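# Dye bench notebook, November 2025

Woad vat is alive again!! Coppery film on top by lunchtime and the liquid underneath has gone that lovely murky yellow-green, like old pea soup. I had more or less given up on it after September, when I let it cool over a long weekend and it sulked for two weeks. Fed it a handful of bran and a spoonful of madder, kept the lid on, left it alone.

First dips today were on the Bisten wool (the undyed two-ply, scoured last week, still smells faintly of sheep). 4 skeins:

- A: one dip, two minutes. Pale, a bit gray.
- B: two dips. Nicer, like a washed-out work shirt.
- C: four dips with a good airing between each. Gorgeous. Keep doing this.
- D: four dips but I rushed the airing. Streaky near the tie. Retie looser next time, figure eights with cotton string.

C is the one I want for the Clerninura blankets. Marianna Krajewska asked for "the blue you get right before navy" and I think we are one dip away from it. She also wants a green to go with it, so weld over C is the obvious next thing. I have 800 grams of dried weld from Szulc, stalks and all, and it smells like hay and pepper.

Weld notes so far: a pinch of chalk in the pot makes a huge difference. Without it the yellow is lemony and thin, with it you get something close to egg yolk. Keep it under a simmer or it goes brown on you. Overdyed on A it came out a soft teal, and I keep walking back to the drying rack to look at it.

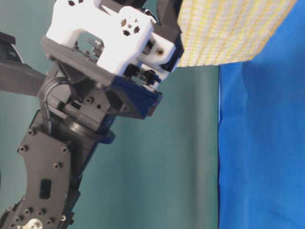 *Teal backdrop, bright blue sheet on the right.*

Cotton is being cotton. The sheeting strips took the woad unevenly and I suspect there's still sizing in them, so they're going back for a second scour with soda ash, a full hour this time. Soy milk after that if they're still patchy.

Rinse test on skein C: first two rinses blue, third nearly clear. A little rubs off on a white rag when dry, less than last batch. Splash of vinegar in the final rinse seemed to soften the wool too, must compare against a plain rinse.

Windex does get woad drips off the glass jars, by the way. It does nothing for the grout.

To do:

- fifth dip on C, long airing
- weld over B and C, with chalk, 7 percent and then double that
- lightfastness strips in the south window, half covered with card
- label the skeins BEFORE they go in the pot
- ask Marianna how many meters she needs of the green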